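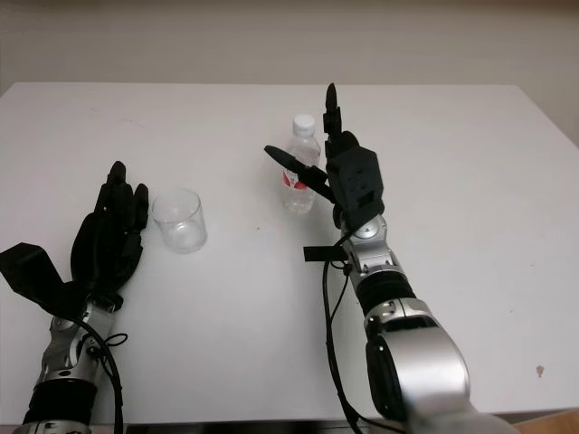
Smudges on white matte tabletop

Todthorpe
Gray smudges won't come off my desk. Dish soap did nothing. Ideas?

Luo47
Baking soda paste, damp cloth, rinse.

Altik
Don't. Baking soda is abrasive and leaves shiny spots on matte. Use rubbing alcohol.

Luo47
Used it on mine since January, no shiny spots.

Wanov200
Depends on the finish. Test underneath first. And use a coaster under your glass.

Todthorpe
Trying alcohol tonight.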